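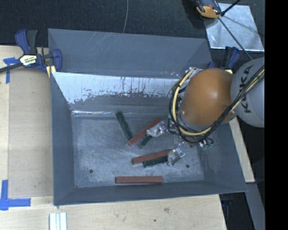
03/01/2023

I have been sorting the blocks again. My sister Leen thinks this is a cry for help, but Leen keeps her spices in the bags they came in, so I take her concern with a grain of something unlabeled.

The blocks came to me as part of a job lot from Homero, the secondhand place on the road to Gaseck, where I had gone for a lamp. I came home with no lamp and 84 blocks. I know it was 84 because the label said so, in marker, and I have never felt the need to check. They are long and narrow, in red and green mostly, and as far as I can tell they belong to a game whose rules left the building some time before 2000.

Green and red should be the easiest sort in the world. It is, in daylight. After supper the dark green goes nearly black and the reddish-brown goes brown, and I end up holding two of them under the stove light like a jeweler with a grudge.

The metal bin has helped more than I expected. I had been using a shoebox, and then a mixing bowl, which was worse, as everything slid to the middle and sulked there. The bin has sloping sides and a flat floor, so a few blocks at a time will lie down flat and let you get at them. It's scratched to bits and has holes in the bottom, but the blocks are far too big to fall through. The noise is another matter. Drop one in from any height and Dalal downstairs knows what I'm doing and how it's going.

I've learned to keep it to a handful per go. Tip in too many and they stack up crosswise, and then you're digging.

Margus wrote to ask whether I'd thought of making up new rules and playing the thing. I have – I got as far as rule 3, which contradicted rule 1. Next I'm going to try sanding the worst of the corners, if I can find the sandpaper, which I put somewhere sensible in November.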